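Laundry day tips for your robot's software
By Radka Perić

I've spent more evenings than I'd care to admit teaching our planner, Stornik, to do a load of washing, and most of what I've learned fits on one page. Grab a cuppa and I'll take you through it!

1. Map the floor before anything moves
Run your depth pass over the whole laundry first, cords and power boards included. A thin white lead on grey concrete is easy for a segmentation model to miss, so I paint mine in by hand as a keep-out zone. Set the basket down in front of the washer and save that as your home scene.

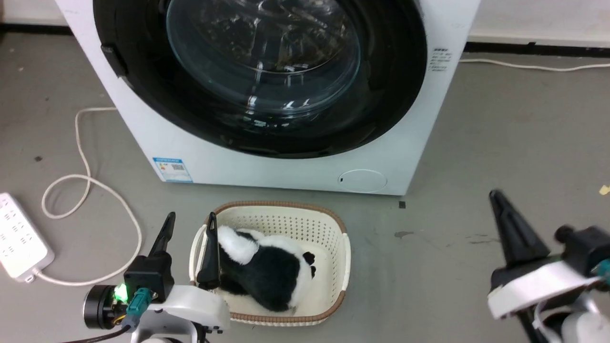 2. Treat the door as its own object
A front loader's door is a big round thing on a hinge, and once it's open it takes up a surprising amount of your workspace. Give the planner two collision models, one shut and one open, and swap them only when the wrist camera agrees with the head camera. I skipped that for weeks (silly me) and my paths went merrily through the glass.

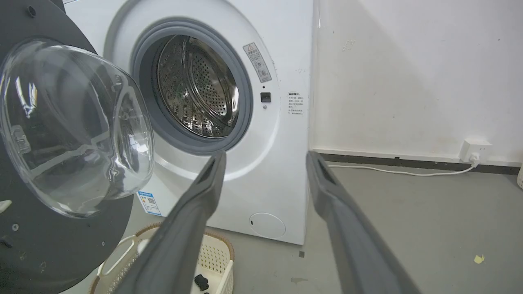 Clear domed glass is also a nuisance for depth sensors, which see straight through it or catch the reflections. Mask the bowl out and fit a plain circle to the black rim – it's old-fashioned geometry, but it holds up beautifully. The same trick works for the gasket, and the centre of that ring makes a good target for loading.

3. Plan the basket grasp from the top down
Keep the finger angle steep so you clear the rim, and lower the speed limit once you're inside. Soft things shift about, so ask for a fresh grasp after every try and don't trust the old one. Park the second arm off to the side with its own little exclusion box.
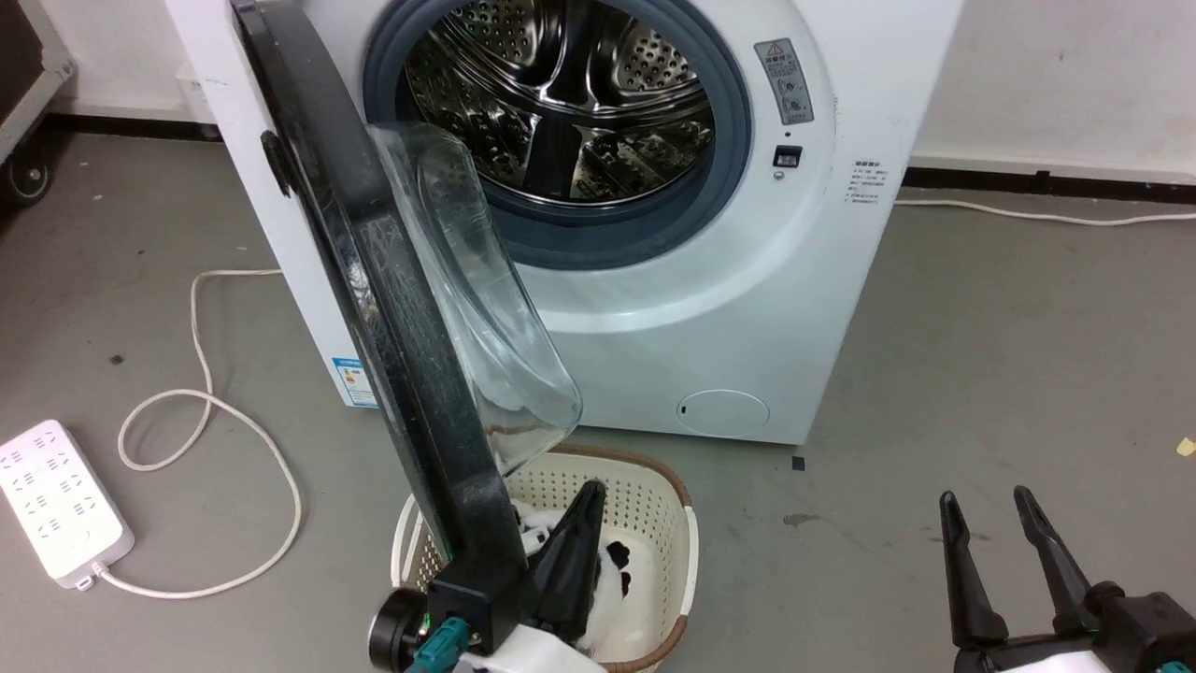
One gripper in the basket, the other held clear to the right.

4. Keep your logs
Save the failed plans along with the good ones, and label them the same day. I have 238 of them now, and they've taught me far more than the tidy runs ever did.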